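Chapter 4
Learning Lines Without Losing Your Mind

I was twenty-two when I dried on stage for the first time. It was a touring production of a country-house farce, we were playing a converted grange hall in Nulanstead, and I had exactly one long speech. I got as far as the word "however." Then there was nothing in my head at all, just the hum of the lights and Priya Mahmoud, who was playing my aunt, looking at me with enormous kindness over a teacup. She waited. I waited. Finally she said, "However, dear, you sold the horses," and off I went again like a wound-up toy.

I tell this story to every first-year class because I want it out of the way early. You're going to forget a line someday. What this chapter can do is make it rarer, and make you a lot less scared of it when it comes.

Let's start with the way most of us learned lines in high school. You sat on your bed with a highlighter, read the page, covered the page with your hand, said it, peeked, swore, and said it again. It sort of works! I got through two musicals that way. The trouble is that you've learned the speech in one place, in one position, at one speed, usually with one tune. Then you get up in rehearsal, somebody tells you to cross left and pick up a suitcase, and half of it falls right out of your ears.

My first real teacher, Kosmas Kourkoulas, wouldn't let us sit down with a script after the second day. He had us bouncing tennis balls, sweeping the floor, buttoning each other's coats, all while running the text. I thought he was just getting free cleaning out of us (the studio floor was spotless). But I still do a version of it in my kitchen, and I'll give you the whole routine in the exercises later on.
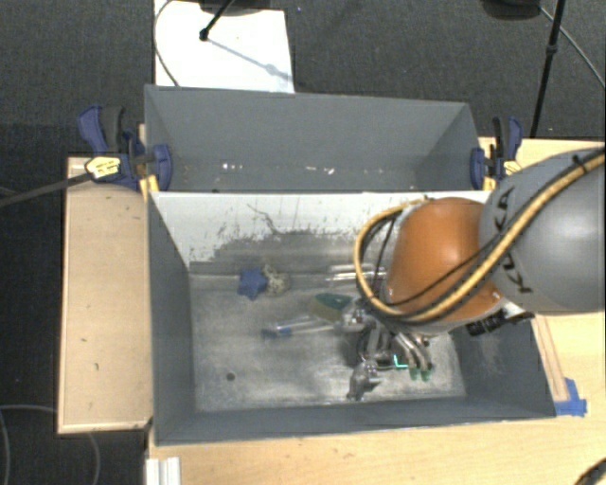
The other thing Kosmas was strict about was tune. Say a line out loud ten times and you'll notice it settling into a little melody, up here, down there, same pause in the same spot. That melody is sticky. Once it's in, a director can ask you for something completely different and your mouth will go right on singing the old song. So in the early stages I learn everything flat. No acting, no feelings, just the words in order, a bit like reading out a phone number. It feels terrible and my husband leaves the house.

Now, how much can you expect to learn in a day? It depends on the writing. When I did Dimitriou, a two-hander that ran to 146 pages, I budgeted up to 4 pages a day and hit that maybe half the time. Harpreet Gill, my scene partner, learned hers on the bus and was off book a week before me. I was very grown-up about this. I only sulked through the one run-through.

Verse goes in faster for most people, and so do arguments, where each line pokes the next one. The hard stuff is the polite stuff - all those "Well, yes" and "I suppose so" lines that could turn up anywhere. For those you have to know what the other person just said to you, which means learning their lines too, or at least the last few words. Your cue is half of your line. Write that on the inside cover of your script.

Before you go on, find a speech of 100 words or so that you don't already know. Don't start learning it yet. Read it once, out loud, standing up, and mark every place where the speaker changes their mind. Bring it with you to the next section, where we'll take it apart.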